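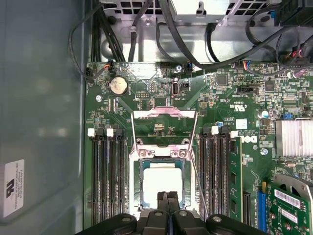 A desktop motherboard with its processor socket open.

PLASTETBERG REPAIR FAIR RETURNS, WITH MORE CHAIRS

Plastetberg, January. The town's yearly festival of things that should have been thrown out will be back at the Akbari Hall this Sunday, organizers at Cillik confirmed, after a year in which residents kept breaking things at a healthy rate.

Last year's fair drew over 200 visitors, most of them holding toasters. Of the items carried in, 41 were lamps, and one was a lamp that its owner had been using as a doorstop and wished to go on using as a doorstop, but lit.

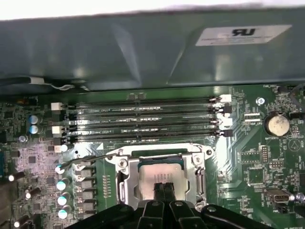
Doors open at 9 a.m. Each visitor gets a 45-minute slot at a bench with a fixer, who will supply tools, tea and a frank opinion. Old computers are welcome again, as are radios, sewing machines and anything with a zipper. Microwaves are not, and the people who brought them last time know who they are.

"We can't promise to fix your printer," said Macarena Quiroga, fair director at Cillik. "We can promise to be as annoyed with it as you are."

New this year is the Parts Swap, run with local hardware shop Plemuveo, which has donated 2000 screws of mixed size and uncertain origin. Visitors may take what they need and are asked to leave the jar roughly where they found it.
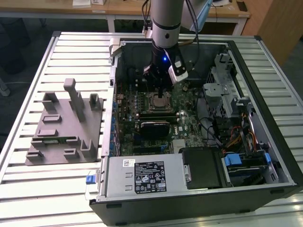

A short class on soldering starts at 11 a.m., followed by one on darning socks. Both are free, and long hair should be tied back for the first. Quiroga will also present the annual Golden Fuse to the oldest appliance still in daily use. The current holder, a hand mixer, is expected to defend its title.

Entry is free. Slots can be booked at the Plemuveo counter until closing time on the day before the fair. Parking behind the hall is limited, and the chairs, this time, have been checked.

Media contact: Macarena Quiroga, Cillik, Plastetberg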